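The Dronville pottery cooperative entered its tenth year in January with 1,331 pieces of tableware on loan to local households. Members borrow plates and bowls for six months at a time, then return them or pay for what they wish to keep.

Nga Ngô, who directs the program, attributes its growth to plain shapes and modest fees. Over 20 glazes have been tested at the Skevum kiln, and most were set aside after chipping at the rim. The pale greens have lasted best.

Zoi Mitsotakis-Vlachou oversees repairs. Her department prefers to refire a worn glaze before retiring a piece from the collection.

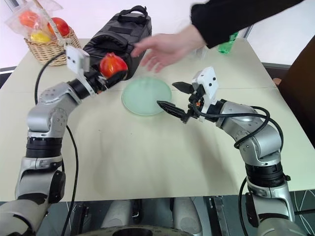
What happens to a plate that cannot be repaired?

It is withdrawn from lending, crushed, and mixed into the clay used for floor tile.

Related
Thái Kitchens and the Shared Bowl
Govovent Opens Its Glaze Library
Six Kilns Worth the Drive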